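Vondmont Science Month

Vondmont Science Month is an outreach program for elementary and middle schools held each May in the town of Vondmont. It was started by the chemist Graça Macedo as a weekend of kitchen experiments and was later stretched to a full month. Organizers describe it as the largest school science event in the region, a claim that rests on their own figures.

Attendance has been disputed. The program reported 2,000 participants in its best year, but a recount by Lanying Song, a retired teacher, found 1,791, and that total included children who signed in at more than one session. The organizers have kept the higher number on their posters. 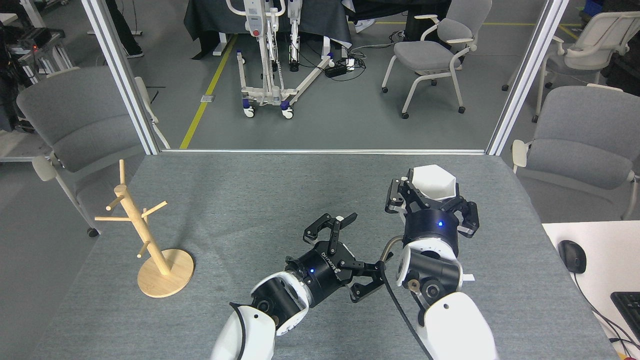 Two robot arms, one gripper holding a white cup.

Schools that sign up receive a Ponari kit containing 11 activities. Teachers have complained that several of them are the same vinegar reaction under different names. Kimie Sasaki, who reviewed the kits for a parents' newsletter, called them "cheerful, but thin on actual science."

Whether the program has any lasting effect is unclear. A survey often cited in its favor was handed out at the closing party, where few unhappy families were likely to be present. No follow-up has been published. Renji Kinoshita, the current director, has said that one is planned.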